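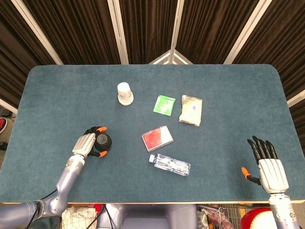

Jamutow Felt Table Cover, Eko quality

Product code 910
Made in our workshop in Prindport
Delivery: 9 working days

Description
The Jamutow cover is a thick felt for tables which are used every day. It makes the table quiet and soft under the hands, and it protects the top from small scratches. Our customers use it for card games, for sewing, for repairing watches and small radios, and one school bought it for the chess room. The felt is pressed two times, so the surface stays flat and does not make small balls as quickly as a cheaper felt.

Eko is our middle quality. It has more wool than our Trình quality, and it feels a little more dry and firm. If you want the felt for cards only, please take Trình, it is thinner and the cards slide better. For tools and heavy objects Eko is the right one.

Sizes and form
We cut every cover to order. Please measure the table top at two places, in the middle and at one end, because old tables are often not straight. For round corners we need the radius. If you do not know how to measure it, lay a sheet of paper on the corner, draw the line with a pencil from below and send us the paper by post. A photo of the corner is not enough for us.

Maximum width is 55 inches without a seam. Wider tables get one seam in the long direction.

Colours
Grey-blue, moss, dark red, sand. The dark red is from a new dye bath since February and is a bit warmer than before. If you order a second cover to match an older one, write this in the order and we will send a small piece first.

Fixing
The cover can be glued or laid loose. A loose cover needs the rubber backing, which you can choose in the order form. For glue we recommend a water-based contact glue, applied thinly with a roller. Do not pull the felt when you lay it. Start from the middle and go with a flat hand to the sides. Leave it for 7 hours before you put anything heavy on it.

If your table has a wooden border, tell us if the felt should finish before the border or go over it. We cut by default so that it finishes before.

Care
Brush it with a soft clothes brush in one direction. A vacuum cleaner is possible with low power. Wet spots should be pressed with a dry cloth, never rubbed. Wax can be taken out with brown paper and a warm iron, but try first on the rest piece that comes with every cover.

Returns
Covers which are cut to your size cannot be given back, except when we made a mistake in cutting. Samples are free, up to four pieces per household.

Questions about measuring
Please write to Ah-rin Maeng in the cutting room. She answers in English and Korean, normally on the next working day. Put your order number in the subject line, and the table size again also, please.

Page last changed: April 27, 2023

Also from the workshop
Edge tape for felt
Clothes brush, small
Trình card cloth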